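The Leaving Box

The box that tried to stop people from leaving had a headline, and the headline was the problem. Or so the agency said. The agency was Krawczyk, two floors above a tire shop in Gritstead, and it billed by the word.

Maximiliano Carrasco read the new one off his screen at 7:40 in the morning, with his coat still on.

"Wait! Your Best Self Is Still in the Cart."

He sold replacement cushions for patio chairs. He read it again to see if it got better.

His company was called Cluleo, a name he had paid for in a weaker year. It shipped from Sidville to anyone whose chairs had outlasted their upholstery. In February that was hardly anybody. The ones who came to the site looked at the green stripe, looked at the blue stripe, and left. Now, as they left, a box would jump up and talk to them about their best selves.

"It's a pattern interrupt," said the woman from Krawczyk on the phone. Her name was Dana and she always sounded as if she were walking uphill. "They expect a discount. We give them an identity."

"They expect a cushion."

"Right, but why do they want the cushion?"

"Because the old one split."

There was a pause in which he could hear her writing something down. He hoped it was that.

She sent him a report in the afternoon. The old box, the one he had written himself, said "Leaving? Shipping is free over $79." It had been shown 604 times in a month and had brought back a handful of people, which the report called a leak. The new box would plug the leak. There was a chart in which the leak was red and the plug was green, and the green went up at a slope he had only ever seen in charts sent to him by people he was paying.

"What's the green based on?" he asked.

"Comparable clients."

"Who sells what?"

"One of them is in wellness," Dana said.

He let it run. He would have liked to say later that he had fought it, but he had already paid the $500 setup fee, and a man who has paid a setup fee will listen to quite a lot. He turned the new box on and went down the hall to bother his nephew.
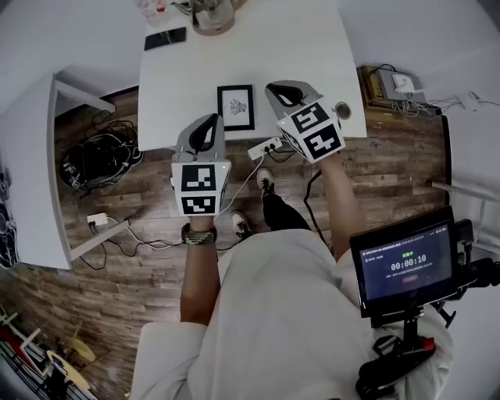
A wood-plank floor, a gripper in each hand.

"Would you buy a cushion from a box that said your best self was in the cart?" Maximiliano asked.

"Do I get anything off?"

"No."

"Then what's the box for?"

He went back to his desk. It was the sort of question you could have for free, if you had a nephew.

The first reply came in that night. Krawczyk had added a little line at the bottom of the box, "Tell us what's holding you back," with a space to type. Dana had said people would open up. A customer in another time zone had typed: "chair is 19 inches wide, yours are 20." The next had typed: "is the green more of an olive." The third was a long one, and he sat up for it. It was from a woman who said she had been closing the box for ten minutes and it kept coming back, and that her best self was going to find his mother.

He printed that one.

By the end of the week there were 69 of them. Dana was thrilled. Engagement, she said, was through the roof, and she wanted to talk about a second box that would appear when people closed the first.

"How many bought something?" he said.

"We're really looking at sentiment in this phase."

"Dana."

He heard her stop walking uphill. Papers moved. "Two," she said. "But one of those might be you testing."

It was him testing. He had bought the blue stripe.

He read all of the replies that evening with a pencil, skeptical of every one of them, because people will type anything to make a box go away. But the inches kept turning up. Eighteen and a half. Nineteen. Nineteen with rounded corners. He got the tape measure out of the drawer and measured his own chairs on the back step, in the cold, by the light from the kitchen. He had been selling a 20-inch cushion for six years to a country that seemed to be sitting on nineteen.

At 11:15 he logged in and took out the headline. He sat for a while with the cursor blinking in the empty space. He typed "Wait!" and deleted it. He typed "Before you go" and deleted that too, as he had never in his life stayed anywhere on account of those words.

Finally he wrote: "Wrong size? Tell me what you need."

He looked at it without much faith. Dana would say it had no identity in it. He saved it, turned off the light, and then turned it back on to check whether he had left in the part about his mother.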